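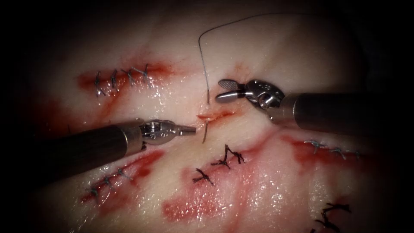

Mid-stitch on the tissue sheet, needle up, right jaws open.

Workshop Tips: Recording Suture Demos

Start a new cut before the old rows get crowded. The learning system copies whatever it's shown, including your habit of squeezing one more in.

Keep the fumbles. Of our last 100 takes at Colport, the dropped needles taught the model more than my prettiest knots, and I try not to take it personally.

Park the loose thread in a high arc, away from the jaws. Thread left lying around will find a hinge.

Label each take before starting the next. I once left 70 for after lunch and can report that they all look like stitches.

Stop when your knots get sloppy. It'll learn those too, and faster.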